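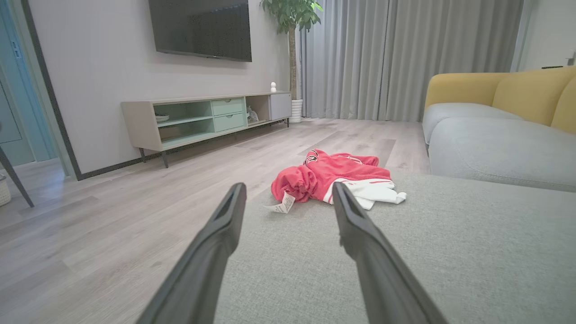
1 min read

14th May

Rain until lunch, then dry enough to walk to Gomley by the canal path. The towpath has been shut at Prosthorpe since February and the detour adds 17 minutes, most of it uphill past the old Gorell works. They have painted the gates green.

Bought seed potatoes, too late in the year, and a bag of onions. The bus home was 40 minutes behind, so I sat in the shelter and read the library book. Seven chapters in and the murder still hasn't happened.

Did the washing when I got back. The pink-red hooded top has a care label sticking out and I have never once read it. Everything goes in together.

Soup for supper. Rang the dentist and got the machine. Planted two rows before dark and ran out of string for the third. Must ask at Granström whether they sell it by the roll. Bed early, knee sore from the hill.

Last updated: 14 hours ago

Contact | © All rights reserved | Back to top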